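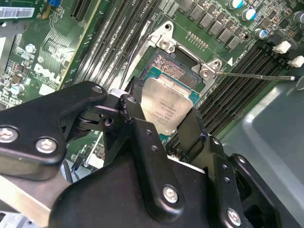
My final project for the robotics elective was teaching an arm to handle a desktop processor, and I picked it because I wanted something small, square and annoying. Most of the class went with cups or blocks. I figured a chip would tell me pretty fast how good my own hands were at driving the thing, and wow, did it ever. The fingers only touch the CPU at its edges, and the socket underneath is a dense grid of contact pins that I really did not want to scrape. So you come in slow, you keep the lid level, and you try not to breathe on the joystick. The open load plate makes it worse – there's a metal frame all around the target and it's very easy to bump.

The setup

I worked in the Ovuncombe lab on Thursday evenings, when the big bench was free. The arm is driven by remote control through Ukeo, the teleoperation software our department uses. You move a handheld controller, the arm copies you, and everything gets logged along with the wrist camera view. I also tried moving the arm by hand for the first few runs (just grabbing it and pushing it around), but my own arm kept blocking my view of the socket, so I gave up on that and went fully remote.

I recorded 215 demonstrations total. I threw out 40 of them, mostly for long pauses where I was just sitting there deciding what to do, plus a few where I let go too early. A pause looks like nothing when you're driving, but the policy learns it too! My first trained version would stop over the board and hang there forever, exactly like me.

Parking the chip

The second half of the task was the tray. I set it on the ribbed metal panel of the open case so the arm wouldn't have to travel far.
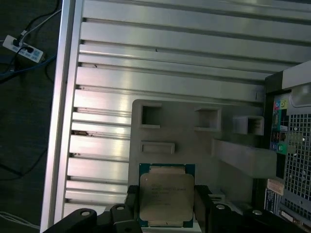
Figure 2. Processor held upright at the gray tray, wrist camera view.

I thought this part would be a breeze and it ate two whole sessions. The ribs throw bright reflections right into the camera, and when I moved a lamp between sessions the policy got noticeably worse. I re-recorded 19 demos with the lamp in different spots and mixed them in – that helped more than any of the settings I had been fiddling with.

What I'd change

I'd slow the controller scaling way down near the socket from day one. I'd also write down the lamp position every time, because I had to guess at it later. My notes are in the Tirkau folder on the class drive, along with the list of discarded runs and my reasons for each.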